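# The basket theory of spending less

Every December someone tells me to skip the trolley. Carry a basket, they say, and you'll only buy what you can lift.
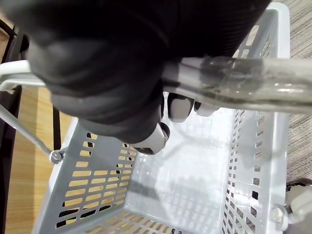 Judit swears by it. She reckons it saved her $220 over a month, though when I asked how she'd worked that out she changed the subject to parking. I tried it for 4 weeks at the Jultbridge shops and I'm not convinced. My bill dropped a bit, sure. I also went back nine extra times for milk, bread and cat litter, and I don't know anyone who goes in for milk and comes out with only milk.

Then there's the handle. A plastic basket with a metal bar is fine until you put two tins and a pumpkin in it, and after that you're changing hands every aisle. Maybe that's the trick: you give up and head for the checkout.

Bello says I should write a list and stick to it. I've got a list. It's on the fridge, under the Kelemen magnet, where I left it this morning.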